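Tempo de leitura: 4 min

Perguntas frequentes – licenciamento e montagem de "Stitia", musical em dois atos

As respostas abaixo aplicam-se a grupos amadores, escolas e companhias profissionais. O texto é de Yaneth Palomino e a música de Mekdes Gebremichael. Os direitos de representação são geridos pela Proritz.

Como se pede uma licença?

Preenche-se o formulário de pedido com o nome da entidade, a sala, a lotação, o preço dos bilhetes e o número de récitas previsto. O pedido só é analisado com todos os campos preenchidos. Uma reserva de sala não equivale a autorização, e a divulgação pública do espetáculo só pode começar depois de assinado o contrato.

Como são calculados os direitos?

O valor é fixado por récita e depende da lotação e do preço médio do bilhete. Salas até 70 lugares ficam no escalão mínimo. Ensaios abertos com entrada paga contam como récita; ensaios gerais sem público, não.

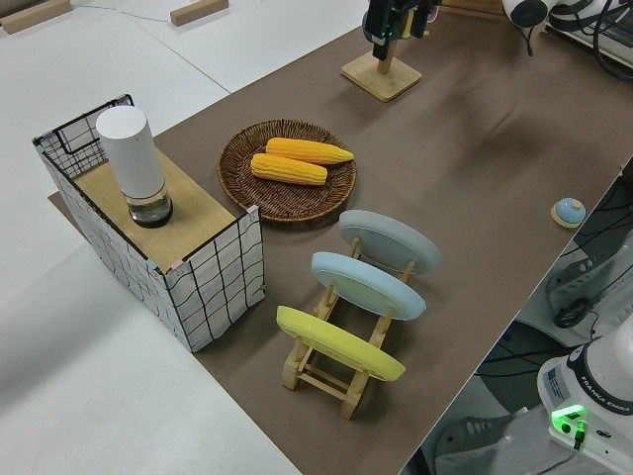 Quantos intérpretes são necessários?

O elenco mínimo é de nove intérpretes, com duplicação de papéis segundo a tabela incluída no libreto. O coro pode crescer até 35 elementos sem alteração das partes vocais. Acima desse número, a divisão de vozes do final do primeiro ato tem de ser revista pelo diretor musical.

Que materiais são entregues?

O pacote base inclui libretos, partitura de piano e canto, partes de orquestra e caderno de direção de cena. Os materiais são alugados. Devem ser devolvidos com as anotações a lápis apagadas; exemplares com tinta ou páginas em falta são faturados como perda.

Existe uma orquestração reduzida?

Existe. A versão Grajales prevê 4 músicos: piano, contrabaixo, clarinete e percussão. As tonalidades são as da versão completa, pelo que os ensaios podem começar com uma e a estreia fazer-se com a outra. A passagem entre versões depois do envio das partes implica novo porte.

Pode usar-se acompanhamento gravado?

Pode, mediante licença separada. As faixas são reproduzidas através do programa Skarnenance, que permite ajustar andamentos e repetir compassos de espera. Não é permitido exportar as faixas nem gravar versões próprias a partir da partitura.

É possível cortar cenas ou mudar o texto?

Só com autorização escrita. O libreto assinala três cortes já aprovados, que reduzem o segundo ato em onze minutos. Qualquer outra alteração – incluindo mudança de género de personagens, transposição de canções ou tradução – deve ser submetida com a página do original e a versão proposta lado a lado. 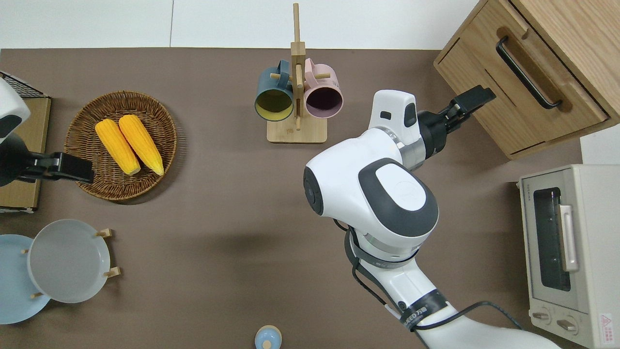

Os pedidos de transposição seguem o mesmo procedimento, mas são apreciados pela compositora e podem demorar mais. Convém indicar a extensão vocal do intérprete e os compassos problemáticos. As transposições aprovadas são fornecidas apenas para piano, salvo encomenda das restantes partes.

Como devem aparecer os créditos?

Os nomes das autoras figuram em todos os cartazes e programas, em corpo não inferior a metade do título. A ordem é texto, música. O logótipo original é facultativo e não pode ser redesenhado.

Há limite de lotação para licenças amadoras?

O regime amador cobre salas até 2.090 lugares. Para recintos maiores aplica-se o contrato profissional, mesmo que o elenco não seja remunerado.

Quando abrem os pedidos para a próxima temporada?

Em junho. Os pedidos recebidos antes ficam em espera, sem prioridade.

Este site utiliza cookies para medir a audiência das páginas. Aceitar | Recusar | Preferências

Artigos relacionados
Caderno de direção de cena: como ler as deixas de luz
Duplicação de papéis em "Stitia": tabela comentada
Devolução de materiais alugados
Partes de percussão na versão Grajales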